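Birthe Nørgaard
Fio sobre o lixo pequeno do almoço

1/ Moro em Portugal há 7 anos e ainda aprendo coisas com o lixo. Este mês estou a prestar atenção ao que sobra de uma refeição para levar: papel, alumínio, copo, lata. Escrevo devagar, o português não é a minha primeira língua, desculpem os erros.

2/ Primeira regra minha: tudo em cima da mesa antes de ir para o balde. Quando deito fora diretamente, misturo tudo e depois não tenho vontade de meter a mão lá dentro.
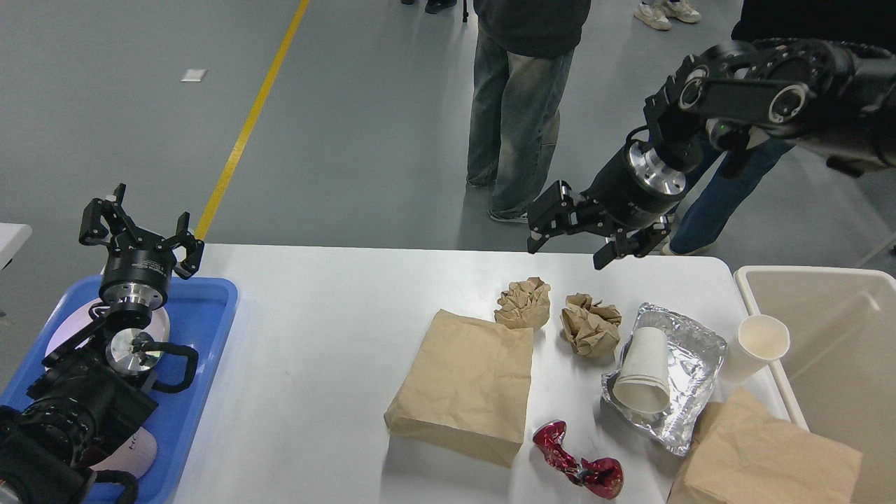 O saco de papel, as duas bolas de papel pardo e o copo deitado na forma de alumínio.

3/ O saco de papel é o mais fácil. Dobro-o bem plano e ocupa quase nada. Se está limpo, guardo para outra vez. Se tem gordura no fundo, corto a parte limpa para o ecoponto azul e o resto vai para o lixo comum.

4/ A lata é o contrário. No escritório da Jolloswood o Gaspard Guillot espalma todas com o pé — faz um barulho terrível — e eu pensava que era obrigatório. Em casa só aperto com a mão.
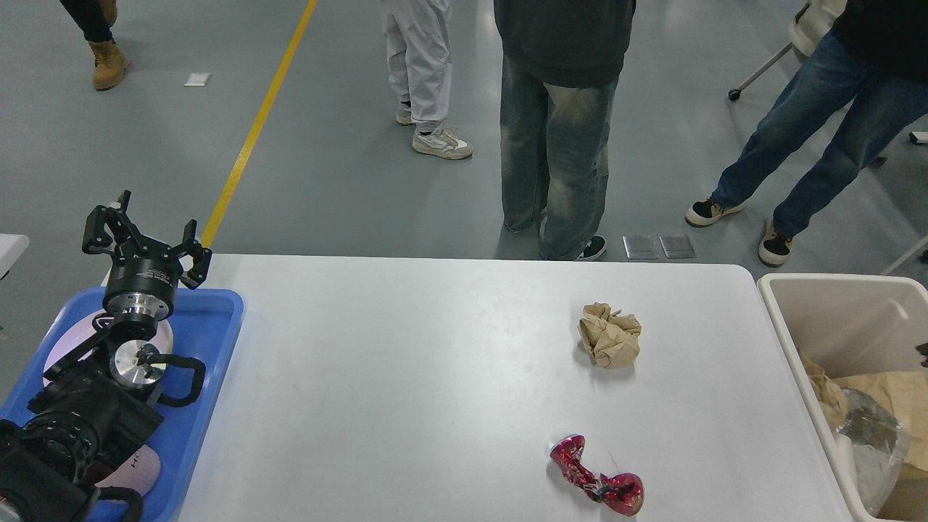 É preciso lavar a lata antes de a pôr no ecoponto amarelo?
Basta despejar bem o que ficou no fundo; lavar gasta água e não é necessário.

5/ O alumínio causa mais dúvidas. Uma folha pequena e solta perde-se facilmente na triagem. Por isso junto as folhas limpas numa bola maior durante a semana. A forma com restos de molho limpo com um guardanapo usado. Também vai para o amarelo.

6/ O Babar Jadoon escreveu-me que põe o copo de papel dentro do alumínio "para ficar arrumado". Compreendo, eu também fazia. Mas são dois materiais, e juntos ninguém os separa depois. Agora tiro o copo antes de fechar o saco.

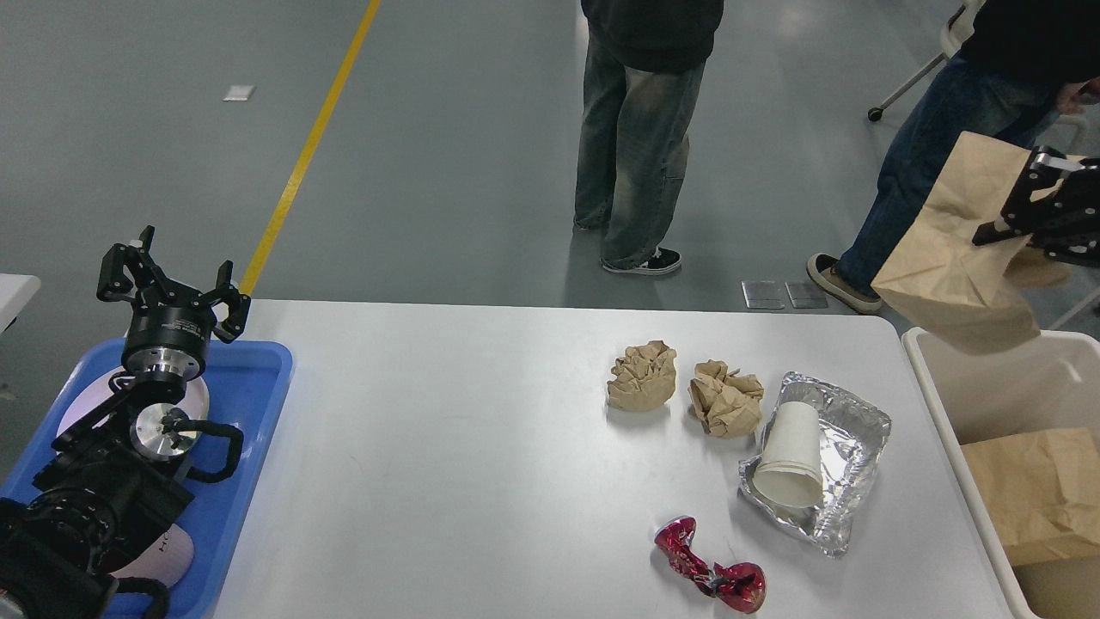
Onde se põe o copo de papel que tem uma camada de plástico por dentro?
Depende do município, convém consultar a lista local; na dúvida eu ponho no lixo comum.

7/ Papel amarrotado: as bolas de papel pardo ocupam muito espaço. Se as abro e aliso com a mão, cabem muitas mais no mesmo saco. Sei que parece mania. A minha vizinha de cima faz igual com o papel de embrulho.

8/ Para o fim deixo sempre a lata e a última bola de papel, ficam as duas sozinhas na mesa e já se vê bem onde vai cada uma.

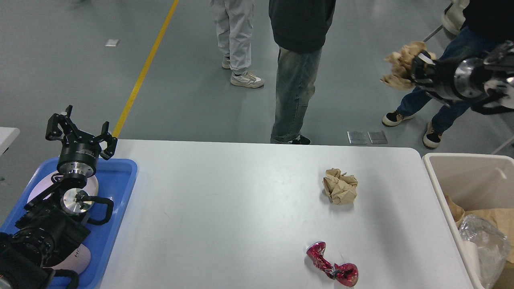 9/ Depois é passar um pano na mesa. As manchas velhas não saem, já tentei com vinagre e com bicarbonato. Se alguém conhece um método para mesa branca que não risque, por favor escreva-me em baixo.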